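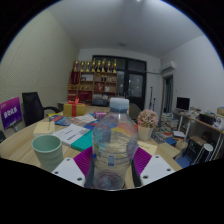
A mesa grande e a caixa do laço vermelho

Publicado em 2022-12-04 | por Droveo

Este site usa cookies para melhorar a sua experiência. Ao continuar a navegar, aceita a nossa política de cookies.

Todos os anos prometo que em dezembro a mesa da sala vai servir para comer. E todos os anos chego ao primeiro domingo com ela neste estado: livros, papéis, folhetos, um copo verde-claro que eu adoro (e que vive fora do armário) e uma garrafa de plástico transparente bem no meio de tudo. Ah, e um presente já embrulhado! Um só, mas conta.

A caixa é amarelo-dourada, com fita vermelha e um laço em cima. Demorei quase 100 minutos a escolher a fita na Florstead, porque queria um vermelho que não puxasse para o bordô, e acabei por trazer a primeira em que tinha pegado. O laço deu luta, fiz e desfiz 5 vezes, mas agora já ninguém lhe toca até ao Natal.

O resto da mesa é mais complicado. O volume grosso de capa creme-amarelada está ali desde junho, que foi quando decidi que ia ler à mesa, com calma, depois do pequeno-almoço (li dois capítulos). Ao lado anda uma folha branca impressa que tenho de arquivar, e uma coisa verde-azulada onde devia arrumá-la, tão pertinho uma da outra que até dá vergonha. Os folhetos coloridos ficam junto do presente porque ainda não acabei as compras e gosto de os folhear à noite, no sofá, com uma manta.

O plano para esta tarde é simples: o copo vai para a cozinha, a garrafa para a reciclagem, os livros para a estante da Skiria, que tem duas prateleiras meio vazias. A caixa fica. Dá um ar de festa à sala e a madeira clara da mesa combina tão bem com o dourado que já pensei em não comprar centro de mesa nenhum este ano.

E vocês, também têm uma mesa que apanha tudo? Contem-me nos comentários, que eu leio enquanto dobro o papel de embrulho que sobrou.

Artigos recentes
Como guardo as fitas de um ano para o outro
Bolachas de canela, segunda tentativa
A estante da Skiria, seis meses depois
Etiquetas de presente feitas em casa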